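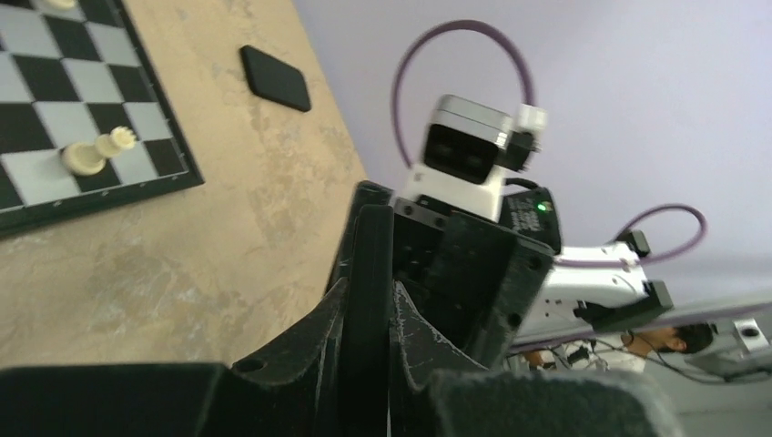
Correspondence chess goes wrong in the record long before it goes wrong on the board. I have played by post with Delwyn Quinlan and Pauline Kershaw for most of my adult life, and almost every dispute we have had came down to a card that was ambiguous, late or filed in the wrong place. A physical board doesn't help as much as people expect. A white piece lying on its side across a pale square may have been captured, may have been knocked, or may have been laid down by someone who wanted to think about the position without it. The board holds no information about which. The card does, if it is written properly.

What follows is the procedure I settled on after the Emthorpe postal tournament, where two of my games had to be reconstructed from the beginning.

Notation

We use numeric notation. Each square is two digits, file then rank, and a move is the square left followed by the square reached, so e2–e4 is 5254. Castling is written as the king's move only: 5171 for White on the king's side. Promotion adds a fifth digit, 1 for a queen, 2 for a rook, 3 for a bishop and 4 for a knight. Captures and checks are not marked.

The drawback is that a single wrong digit often gives another legal move. Algebraic notation names the piece, which catches part of this. I now write both on every card, numeric first, and if the two disagree the move is void and goes back to the sender with no time charged. Pauline thinks this is soft. She has also benefited from it 3 times.
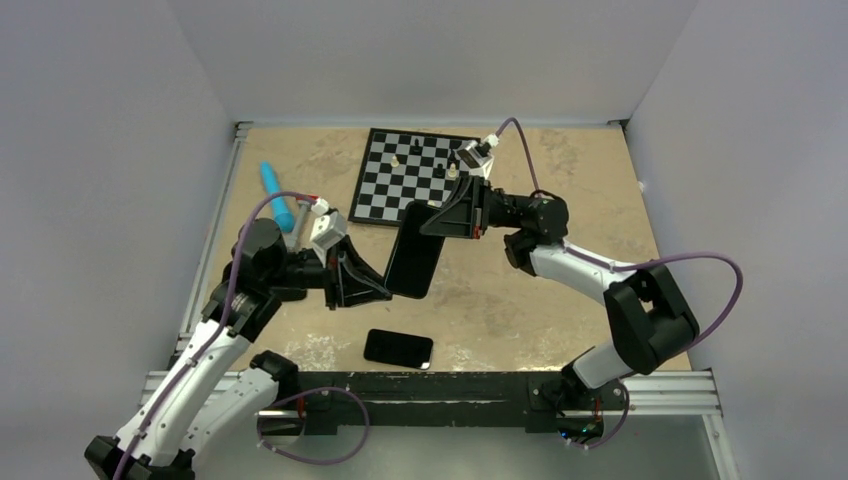
Beige mottled top, scuffed towards the front left.

The card

Each card carries the game number, the move number, the opponent's last move repeated in full, the reply, the postmark date of the card being answered, the date of reply and the reflection time used. Repeating the opponent's move is the part that beginners leave out. Without it there is no way to tell a bad reply from a misread one.

I had cards printed with boxes for all of this by a small firm called Allis. The first batch had the reflection time box too narrow for two digits, so I wrote in the margin until they ran out. The stock is matt and takes fountain pen. The coated cards I had before from Welov did not, and one of Delwyn's moves from September is still legible only at an angle.

Conditional moves

A conditional is an offer to play a fixed reply if the opponent plays a fixed move. It saves postage in forced lines. My limits are:

- no more than 5 moves deep
- no branches, one line only
- the whole line lapses at the first deviation
- "any" is not accepted as an opponent's move

The last one comes from a game with Nikau Lockyer, who wrote "any, then 7172" and received a check on the following card. His reply was illegal and we spent a month agreeing what that meant – the tournament rules said nothing useful.

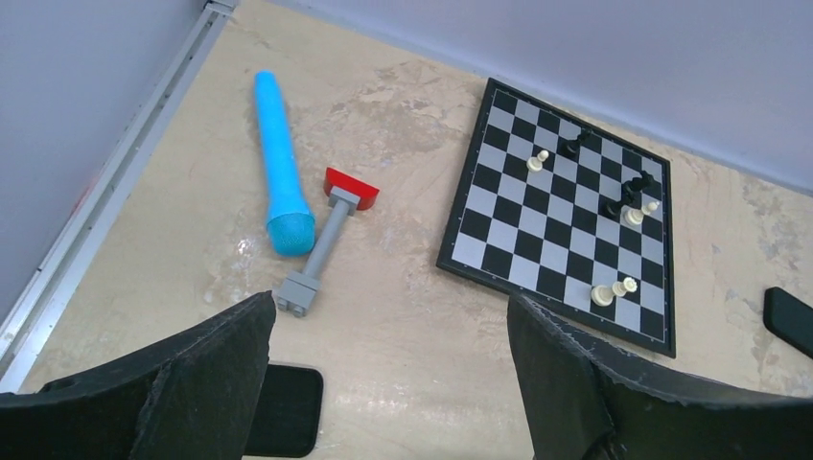
Keeping the position

I keep no permanent boards set up. Each game has an index card in a box with the full move list, and I replay it from move one whenever a card arrives. For a game of 15 moves this takes a couple of minutes and has caught transcription errors that a standing position would have hidden. Long endings are slower. For those I write out a checkpoint position every ten moves in full, White's pieces then Black's, with the side to move and any castling rights that remain. The ten-move interval is arbitrary. 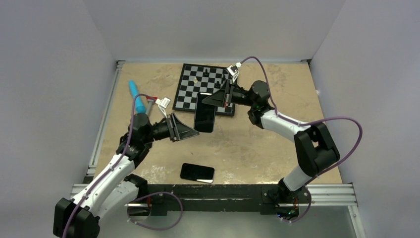
One cream piece and two black, still standing.

A checkpoint should also record the number of moves since the last capture or pawn move. I left this out for years. Malathi Arumugam claimed a draw under the fifty-move rule in a rook ending and was right, and it took me an evening to confirm it from the list.

Time

Reflection time runs from receipt to reply. Receipt is the honest part of the system and can't be checked, so I compare it with the postmark and query any gap longer than a week. Jolene Kingi uses a date stamp on arrival and has never been queried. I bought one as well, and it prints the month slightly above the day.

I still need to work out what to do with draw offers attached to conditionals. At present I treat the offer as standing only if the whole line is played, but the wording on my cards doesn't say so.

Games > By Post > Record Keeping

4 comments | 2 shares

This site uses cookies to remember your settings. By continuing to read you accept their use.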